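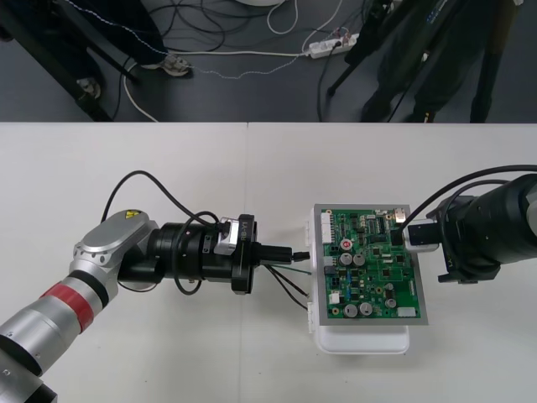

Final Project Report: Recording and Releasing a Five-Track EP
Music Production Program, Serkwood College
Submitted by Svenja Frerichs

1. Purpose of the project

The purpose of this project was to take a local rock band, Zarnach, from rehearsal demos to a finished five-track EP within one semester. The project covered pre-production, tracking, mixing, mastering and a small physical release. The band wrote all of the material and kept all rights to it. My role was producer and recording engineer.

The assignment required students to stay within a budget of $3,000 and to document their decisions so that another student could repeat the process.

2. Pre-production

The band arrived with nine songs. Four were set aside after two rehearsals. Two of these had unfinished lyrics, and the others were close in key and tempo to stronger material. The song "Hollow Ferry" was shortened from almost seven minutes by removing the second solo and half of the introduction. The guitarist objected to the cut at first, and the longer version is still played live.

Click tracks were prepared for every song except "Salt Year," which slows down in the last chorus. The drummer found the click distracting there, and the take without it was used.

3. Recording

Drums and bass were recorded together in Studio B over two days in October. Guitars followed in the same room, with the amplifiers placed in the hallway closet to limit bleed. Vocals were recorded last, in the evenings, when the ventilation system is switched off.

The main problem in this phase was the snare drum. The first day's recordings had a ring that could not be removed without dulling the whole kit. The drum was tuned again, a lighter head was fitted, and three songs were recorded a second time. This used up the time reserved for percussion, and the EP has none apart from a tambourine on "Kindling."

4. Mixing and mastering

Mixing took five weeks. The first mixes placed the vocals too low, a point raised by both the band and my advisor, Dr. Hollmann. The second set corrected this but left the bass unclear on small speakers. The third set was approved with minor changes to the reverb on the title track.

Mastering was done outside the college by Skiltex, a small mastering room that offers a student rate. The files were returned once because I had left a limiter on the mix bus.

5. Release

The EP was pressed in a run of 500 CDs and offered for download at the same time. The release show was held in December at the student union. Total spending came to $2,816, most of it for pressing, printing and mastering. The remainder was returned to the program.

6. Evaluation

The project met its main goals. The EP was finished on schedule and the band is satisfied with the sound of the guitars and vocals. I consider "Kindling" the strongest mix and "Salt Year" the weakest, as the cymbals cover the voice in the final section.

In a future project I would book a separate day for drum tuning and test recordings. I would also agree on the track order before mixing. The order was changed late, and the gaps between songs had to be adjusted after mastering.

Session notes, track sheets and a full list of expenses are attached as Appendices A to C.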